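The formulator who talked me out of my third scoop
28 November 2018

I've been taking pre-workout for so long that I can tell you what flavor was on sale in any given April. So when the head formulator at Kallio agreed to sit down with me in Jadlow, I showed up with two pages of questions and a tub of their new hydration powder, Wikier, already half gone.

She laughed when she saw it. "You're double scooping, aren't you?" she said. I was triple scooping, but I let that go.

We started with how she got into supplements, and it wasn't through lifting at all. She ran middle distance in college, cramped up in every summer race and started mixing her own drinks in the kitchen sink. "They were disgusting," she told me. "Salt, lemon juice, whatever sugar we had. My roommates wouldn't let me use the good glasses."
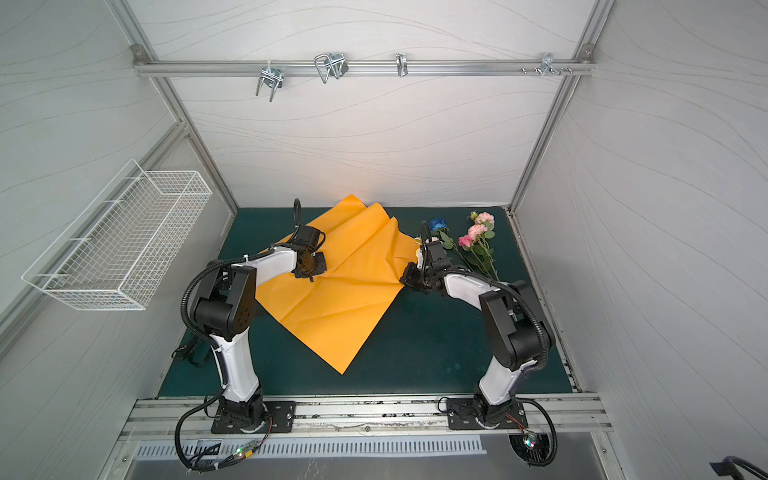 On sodium, and lots of it

Wikier went through 91 versions before Kallio signed off on it, and most of the fights were over salt. I asked her why so many hydration powders taste like candy and have barely any sodium in them.

"Salt is hard to hide," she said. "You put in a real amount and the first sip tells on you. So people put in a pinch and print the word electrolytes really big." She wanted a serving a sweaty person would notice, and the sales side wanted watermelon. They got both, but it took 12 months – and she still thinks the watermelon is a little loud. (I love the watermelon! I told her so, twice.)

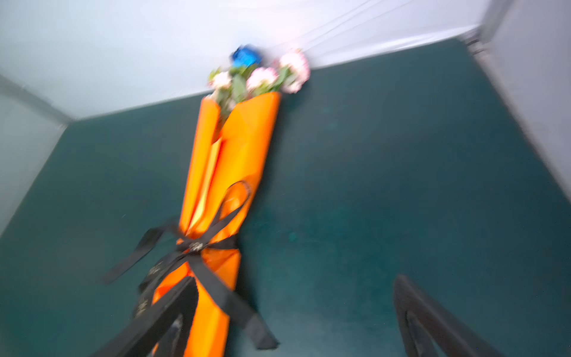

She's also picky about who should be drinking it. If you lift for an hour in an air-conditioned gym and eat normal food, she thinks plain water will do you fine. "I'd like you to buy it," she said, "but buy it for August."

The caffeine talk

Then we got to stimulants, where I had opinions. Fullau, the company's pre-workout, has been my go-to for two years, and I wanted to know if a stronger one was coming. She shook her head before I'd finished asking.

"We get emails every week wanting more," she said. "I write back and ask how they slept."

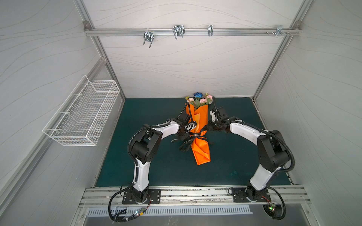 Wrapped bouquet of artificial flowers

She takes 20 days off caffeine twice a year herself, and says the first four are miserable. I asked what she trains on during that stretch. "A banana and a bad attitude," she said.

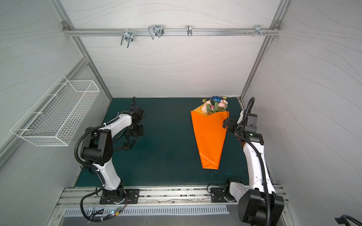

What's next

The first run of unflavored Wikier is 4000 tubs, and she's hoping to have it out by April. It's the version she drinks at home, mixed into cold tea, and she made me promise to try it at one scoop.

I've been at one scoop of everything since Monday. My squat is the same and I'm asleep by ten.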